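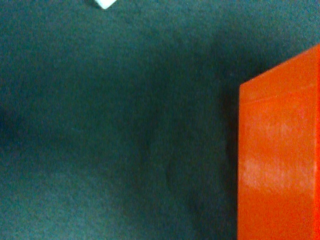 Capítulo 2
Superfícies: o felto, o brilho e a sombra

Passe a mão por um pedaço de feltro e depois por um bloco liso e pintado. Em poucos segundos, os dedos já sabem quase tudo o que este capítulo vai tentar explicar em palavras! O feltro agarra um pouco, cede, aquece a pele. O bloco escorrega. E os olhos também percebem a diferença, mesmo de longe, porque cada superfície devolve a luz à sua maneira.

Comecemos pelo feltro, que é um material maravilhoso para quem gosta de observar. Não é tecido em tear: as fibras ficam emaranhadas umas nas outras, apontando para todos os lados. A luz que cai sobre elas espalha-se em muitas direções, e chamamos a isso reflexão difusa. Um feltro verde-azulado escuro, visto bem de perto, mostra pontinhos verdes e outros mais acinzentados, zonas mais claras, zonas mais fundas, e nenhuma delas com contorno nítido.

Já uma face lisa e brilhante comporta-se de outro modo. Parte da luz é refletida numa direção preferencial (reflexão especular) e aparece como uma mancha clara, esbranquiçada, por cima da cor. Num bloco laranja-avermelhado, essa mancha pode ficar quase rosada, enquanto o resto da face conserva o laranja intenso. Incline o bloco e a mancha muda de lugar; é uma experiência simples e dá gosto repeti-la.

Falta a sombra. Junto à aresta do bloco, o feltro escurece numa faixa, e essa faixa continua a ter cor: é um azul-esverdeado profundo. Os alunos que pintam pela primeira vez costumam usar preto puro nesse ponto. Na oficina de Clakwood, a professora Mbali Visser pede à turma que misture o tom da sombra a partir do tom do próprio pano, e os resultados são lindos.

Para este capítulo vai precisar de um retalho de feltro, um bloco de cor viva e uma lâmpada de mesa. Coloque a lâmpada de um lado, desenhe o que vê, passe-a para o outro lado e desenhe de novo. Guarde os dois desenhos, pois voltaremos a eles na secção 2.2.

Imprimir esta página
Enviar por e-mail

Pesquisar no manual
Ir

Comentários

Bheki Msimang
Fiz a experiência da lâmpada com os meus filhos e ficámos nisto a tarde toda. A mancha de brilho a andar pelo bloco foi um sucesso!

Oratile Motaung
No título está "felto" em vez de "feltro". De resto, gostei muito.

Pieter Makhubela
Serve cartolina em vez de feltro?

Siyabonga Masilela
Pieter, eu usei flanela e resultou bem. A cartolina que tinha era lisa demais.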